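Going Back Part Time

10/26/26

I went back to work today, 30 hours a week for now. My daughter is eight months old and my son starts kindergarten next year. I've been asked how I feel about it. I feel fine, mostly tired.

Despina Alexiou, my manager at Gerkis, let me pick my days. I took the four shortest ones.

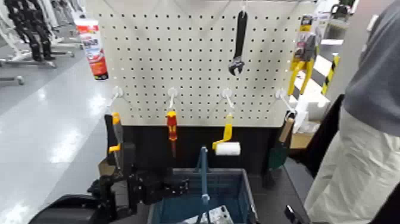

Who does what

We wrote down every chore in the house before I went back. Stavros took daycare drop-off, the dentist and anything involving the car. I kept bedtime and groceries. We both wanted laundry, which surprised me. It's quiet in the basement.

Remembering things is harder to split. He does the drop-off, but I'm still the one who knows it's pajama day. We're going to look at the list again in December.

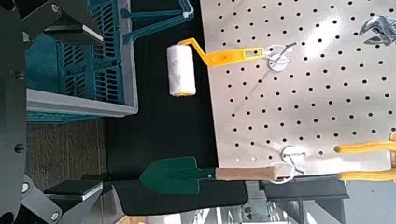
Pumping at work

The room has a lock and a chair. I go in at 10 and again at 2. Anca Vasiliu blocked the times on the shared calendar without my asking, and I was grateful for that.

My mother stayed home with us until I was ten and says she doesn't regret it. I believe her. I still like having a desk.

8 comments | 472 shares

Recent posts
Moving to Brirnelton With a Toddler
Weaning, Second Time Through
What We Spend on Daycare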